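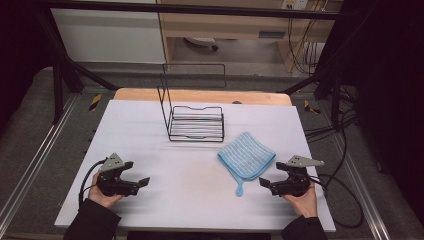 Session 4: Recording demonstrations by hand

Last session dealt with remote control, where the operator drives the arm through a leader device and sees what the arm sees. Today we use hand-held grippers. You hold one in each hand, do the task yourself, and the jaw opening and the path of each gripper are logged. The arm comes in later, at training time.

The bench task is the cloth and the wire dish rack. The cloth begins folded on the white surface beside the rack and has to end up hanging on the rack. Cloth is harder than it sounds. It has no fixed shape, so two people will rarely grasp it in the same place.

Working rules

Start every take with both grippers in view and the jaws pointing in towards the middle of the bench. Hold still for a second, then begin.

Move at a pace the arm could follow. Most first attempts are far too quick.

Don't steady the cloth with a spare finger. The robot will not have one.

Keep the cables out to the sides. If one drags over the cloth, stop and discard the take.

Move the cloth a little between takes and turn it now and then. In the Kullthorpe set, 400 takes were recorded with the cloth in one spot, and the trained policy missed it when it was shifted by 45 mm. The later set had 481 takes with varied starts and did much better.

Failed grasps: keep them if you recover within the same take, and mark them "R" on the log sheet. Otherwise discard.

Compared with remote control

Hand-held recording is faster and you can feel the contact. Against that, you can reach poses the arm can't, and these only show up when the path is checked against the joint limits. Petkov's notes cover the check. Read section 4 before the lab.

Log sheets to Rasa Žukauskas by Sunday.

Filed under: Robotics > Teaching by demonstration > Handouts

Comments

aso_lab2: Does the one second hold apply at the end of the take as well?

R. Žukauskas: Yes, both ends. I'll add it.

mtw: The link to the Petkov notes is dead for me.

Contact the Andex teaching office | © Andex | Back to top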